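# Buying the handhelds: questions we keep getting

Updated March 2026. Applies to the home-laundry project only. If you are on the Jorau warehouse job, your budget lives elsewhere and is larger.

**What are we buying?**

Hand-held grippers, mostly. A person holds one, folds laundry with it, and the camera records the work. The robot arms come later, in August, assuming Keltano ships when Keltano says it will. Plan for September in your heart and August in the spreadsheet.

**How much is one?**

$521 per unit from Hivell, before shipping. The quote covers the body, both fingers and one set of pads. It does not cover the camera, the mount, the memory card or the cable, which are sold separately by people who have noticed we need them.

**Why not print our own?**

We did. The Parri shell is a decent design and the plastic costs next to nothing. Then someone has to clean up the parts, press in the pins, and redo the ones that bind. Put those hours in your budget at real wages and the bargain goes away. Print spares, buy the units.

**How many does my site need?**

Two per collector: one in use, one waiting to be in use. A site with one collector still gets two. Please don't ask for 17 "to be safe." We have had that request and we know who you are. 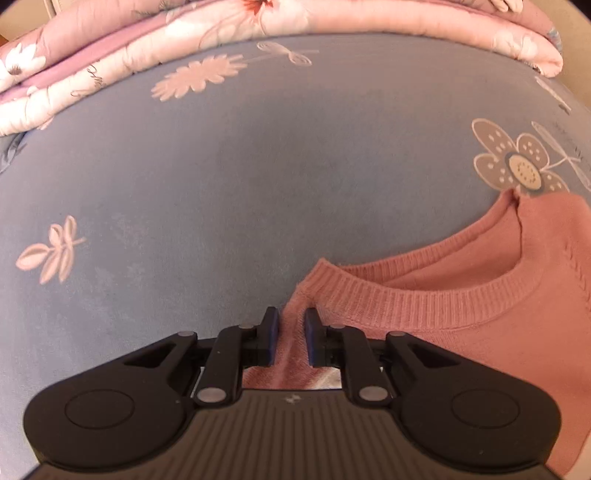
**Do we have to budget for clothes and bedding?**

Yes, and it's the line everybody forgets. Sites get up to $500 for textiles, secondhand preferred, receipts required. Buy a mix of weights and textures, and don't match everything like a hotel. A pink knit sweater on a blue-gray flowered sheet is a useful pairing: soft, fuzzy fabric to pinch, a ribbed collar to find, and a busy print behind it. A drawer of identical white T-shirts will teach the model about identical white T-shirts. Thick things count too, so get at least one quilt, and remember you'll be storing it.

**What wears out first?**

Pads. Order two extra sets per gripper with the first shipment, because Hivell charges the same freight for a bag of pads as for a crate. After that come the pivot pins, which work loose if nobody checks them. Check them when you charge the cameras.

**Can we rent?**

You can rent arms. You can't rent handhelds, or at least we haven't found anyone willing to take them back.

**Does this come out of equipment or supplies?**

Grippers and cameras are equipment. Pads, cards and cables are supplies. Clothes are also supplies, though Accounting sent the first sweater back as "personal items" and may do so again. Write "test textiles" on the form — it goes through faster.

**What if we underspend?**

Tell us early and we'll move the money to a site that's short on pads. Tell us at year end and we'll thank you politely, and it will vanish.

**Who approves orders?**

Your site lead, up to the cost of two grippers. Anything above that goes to the purchasing inbox with the quote attached. A screenshot of a shopping cart is not a quote.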